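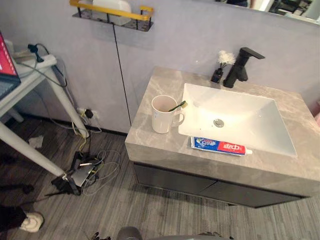 White mug, gray marble-patterned countertop.

Wornlow Skalia Stoneware Pie Dish, Deep

Fits a real pie. Feeds six, or four who have been raking leaves.

Most pie dishes sold in this country are too shallow, and everybody who bakes knows it. You make a recipe that says "one nine-inch pie," you fill the dish to the rim, and there is a quart of perfectly good filling left in the pan. You eat it standing up, with a spoon, and call it quality control. The Skalia was made for people who would like to get that quart under the crust.

It is a deep, straight-shouldered dish in heavy stoneware, glazed inside and out, with a wide flat rim that gives your top crust something to hang on to. It was designed for savory pies: chicken, beef and ale, leek and potato, last Thanksgiving. It will also do a deep-dish apple that takes most of an afternoon to cool and most of a week to finish, depending on who you live with.

Why it's built the way it is

The rim. Pastry slides. It slides off narrow rims, it slides off sloped rims, and it slides fastest when you have company coming. Ours is flat and left unglazed on top in a thin band, so the dough grips. You can crimp it, fork it, or just press it down with your thumb and say you were going for rustic.

The base. Stoneware is slow to heat, and a slow base makes a pale, sad bottom crust. We made the floor of the dish thinner than the walls, which took the pottery a few tries and produced a shelf of rejects that now hold our keys, stamps and rubber bands. Put the Skalia on a preheated baking sheet and the bottom will brown. Put it on a cold oven rack and it will do its best.

The handles. Two, short and thick, big enough for a hand in an oven mitt. We have used dishes with elegant little handles. We have also dropped them.

The vent stand. Each dish comes with a stoneware pie funnel in matching glaze. It holds up the middle of the crust and lets the steam out. It is shaped like a plain chimney. We considered a blackbird, like every pie funnel since the dawn of time, and decided the world had been served.

Details

Material: stoneware, lead-free glaze
Inside width: 9 1/2 inches
Inside depth: 3 inches
Weight: heavy. Use both hands.
Oven safe: yes, to 500°F
Microwave safe: yes
Dishwasher safe: yes, though the unglazed band likes a quick scrub by hand now and then
Broiler safe: no
Stovetop safe: no, and please don't test it
Freezer safe: yes, see the notes on care
Colors: Oat, Slate, Rust
In the box: one dish, one pie funnel, one folded card with a recipe on it
Price: $75

The lid, sold separately

The Haugen lid fits the Skalia and nothing else we make, for which we have received letters. It's a flat stoneware lid with a knob, good for carrying a casserole across town or for keeping a pie away from the cat. Don't use it over a raised crust. The crust will lose.

Rust lids are out of stock until August. Oat and Slate are ready to ship.

Care

Wash it before you use it the first time. Warm water and dish soap are fine.

Let it come to room temperature before it goes in a hot oven. If you froze a pie in it, move the pie to the fridge the night before, then give it an hour on the counter while the oven heats. Stoneware is tough, but a sudden jump from freezer to 425 degrees is how a pie dish becomes two pie dishes.

The same goes in the other direction. A hot dish doesn't belong in a wet sink. Set it on a rack or a folded towel and go eat.

Burned-on gravy comes off with a paste of baking soda and water left for 60 minutes. Burned-on sugar takes longer and may call for a second round and some language. Skip the steel wool.

You'll see fine gray marks inside the dish after a while, from knives and serving spoons. They're metal left behind on the glaze, and a mild powder cleanser lifts them. Some customers like the marks. We're in that camp, possibly out of laziness.

The recipe on the card

People lose the card, so we put the recipe up on this page too. It's the chicken pie that Ottar Granström made in the back kitchen when he was drawing up the dish, over and over, until the rest of us started bringing sandwiches.

For the filling:
6 tablespoons butter
1 large onion, chopped
3 carrots, sliced
2 ribs celery, sliced
1/2 cup flour
2 1/2 cups chicken stock
3/4 cup whole milk
4 1/2 cups cooked chicken, in big pieces
1 cup frozen peas
A small handful of parsley, chopped
Salt and plenty of black pepper

For the crust:
Enough pie dough for a top and a bottom, yours or the store's. We can't see you from here.
1 egg, beaten

Heat the oven to 425°F with a baking sheet on the lower rack.

Melt the butter in a wide pan and cook the onion, carrots and celery over medium heat until the onion is soft and the carrots have begun to give. Stir in the flour and cook it for a couple of minutes. Add the stock a little at a time, stirring, then the milk. Let it bubble until it coats a spoon. Take it off the heat and stir in the chicken, peas, parsley, salt and pepper. Taste it. It probably needs more salt.

Now the hard part: let the filling cool. All the way. Hot filling melts the dough before the oven can get to it, and you end up with soup in a blanket.

Line the dish with dough, leaving some over the rim. Stand the funnel in the middle and spoon the filling around it. Cut a small X in the center of the top crust, lower it over the funnel, and seal the edges on the rim. Brush with egg.

Bake on the hot sheet for 20 minutes, then turn the oven down to 375°F and bake 35 to 40 minutes more, until the top is deep brown and you can see the filling bubbling in the funnel. Wait 15 minutes before cutting. Ottar waits five, and has the roof of the mouth to show for it.

Questions we get

Will it fit a standard store-bought crust?
As a top, yes, with a little rolling. As a bottom, a store crust won't reach up the sides. Roll two together or skip the bottom and call it a pot pie, which it is.

Can I make a quiche in it?
You can. It will be a very tall quiche, and it'll want a lower oven and a good deal of patience. If quiche is your main line of work, look at the Bolent tart dish, which is shallower and costs less.

Does the unglazed band stain?
It darkens. Butter does that. We think it looks better after a year, but we would say that.

My funnel whistled. Is it broken?
No. That's steam, and a fairly good sign.

What if it arrives chipped?
Send us a photo and we'll send you a new dish. Keep the chipped one for the garden.

Shipping and returns

Orders go out from our shop within two working days. Each dish travels in a molded paper tray inside a double box, and you can put all of it out with the recycling.

You have 180 days to send back a Skalia you don't like, used or not. Please wash it first. We once got one back with a third of a pie in it, and while the pie was excellent, it had been a long trip.

Price and colors on this page were last checked April 11, 2023.

Also from Wornlow

Haugen lid for Skalia dish — Oat, Slate (Rust in August)
Bolent tart dish, shallow — Oat, Slate
Spare pie funnel — all colors, for those who have had an incident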